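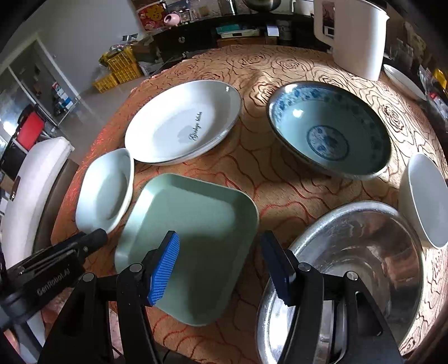
A gripper above a green plate, with one finger pad on each side of the gap.

How a gripper picks up a plate
November 23, 2022 - by the Narnville Open Day team
Last updated: January
Filed under: Kids' Corner > Machines

At the Narnville open day, visitors can watch a gripper called Tidus clear a table. A gripper is the part of a robot that does the job of a hand. Tidus has two fingers. Your hand has five, so Tidus must do more with less.

Each finger is held by a linkage. A linkage is a set of stiff bars joined so that they move together. When the fingers close, the gap between them gets smaller until both pads touch the object.

The pads matter. The blue one is rubber and has ridges. Rubber makes friction, the force that stops things sliding past each other. Try lifting a plate with dry fingers, then with soapy ones (ask an adult first, and do it over a cushion). Soap lowers the friction.

Dishes are a hard test. A flat plate has a thin rim close to the table, so the fingers must come in low. A bowl has a higher side and is easier to reach. Shiny steel causes a different problem - it reflects light, and a camera can mistake a reflection for an edge.

The demonstration is in the Prolley Room and has 3 parts: reach, grip and lift. If the grip is too weak, the plate slips. If it is too strong, the plate may crack. The Tang workshop next door has a spring model of the same fingers that you can squeeze yourself. Please stay behind the yellow line while Tidus is moving.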